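Planning a second picking arm, what did you actually spend?

Page 1 of 1

luvurlow_cormac
17 January 2021
We have one arm on a bench picking small stuff out of bags and I've been told to write a budget for a second. The boss wants one number. I have a spreadsheet with 214 lines in it and I trust maybe the top half. The arm itself is the easy part. What I want from you lot is the stuff you forgot to put in the first time, and whether you'd build again or buy something with a warranty and a phone number on it.

Current state of things, so you know what level we're at:
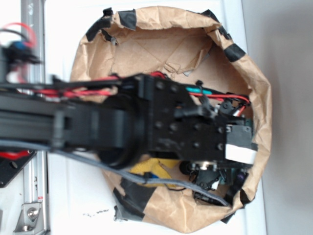
Arm over the bag, tape on the rim courtesy of the facilities budget.

Before you ask, yes, the wiring is on my list. It has been on my list since September.

fionaU
Cable management. Put it in as its own line and give it real money. I see red wires along the top and a gray cable hanging off the bottom, and every one of those is a future afternoon of your life. We priced our first build with wire at "misc." Misc ended up costing more than the gripper.

tiker_aidan
Spare servos. Buy them with the arm, same order, same shipping. If you wait until one dies you pay for overnight freight and you also get to explain to your manager why a part the size of a matchbox has stopped the whole show. I'd carry 3 of whatever is at the gripper end and one each for the rest.

R. Coste
I'll be the unpopular one. Don't build the second. Building the first was education and you should be proud of it. Building the second is a hobby your employer is paying for. Add up your own hours at what the company bills for you and the ready-made arm starts looking like the cheap option.

luvurlow_cormac
Régis, I did add up my hours. Then I closed the spreadsheet and went for a walk.

tiker_aidan
Disagree with R. Coste pretty strongly. The second build takes a fraction of the time because the drawings exist and the swearing is already done. And when the store-bought one breaks you mail it away and stare at an empty bench. We did that at Tiker. It was gone 5 weeks and came back with a note saying they couldn't reproduce the fault.

R. Coste
The drawings exist? Cormac, do the drawings exist?

luvurlow_cormac
There are drawings. They describe an arm. I would not go to court claiming it's this arm.

fionaU
So there's another line for you. "Draw what we really built." Two days of somebody's time, and you want it whether you build or buy, or the first one can't be fixed by anyone but you.

BHegarty
Purchasing person here, be gentle. Please split it in two: things we pay for once, and things we pay for until the end of time. Bags, tape, whatever you're picking, spare parts, the software subscription someone signed up for on their own card. The second pile is the one that gets engineers in trouble. Also get two quotes on the extrusion. I had a guy at Sirnach who bought it from the same catalog for years and we got 50 dollars off an order just by asking.

R. Coste
Bernadette is right and I have nothing clever to add, which annoys me.

tiker_aidan
Are you keeping the bags, by the way? A plain tote with stiff sides would cost next to nothing and you could drop the tape line entirely.

luvurlow_cormac
Bags stay. The customer ships in bags, so we pick from bags. I asked Desjardins, who runs that account, about totes and got a very polite no.

Revised plan: quote for a bought arm, quote for a second build with my hours in it, Bernadette's two piles on both. Servos go in the same order either way. Does anyone have a number they're willing to admit to for cable chain?

fionaU
Check your messages. I'm not posting that in public.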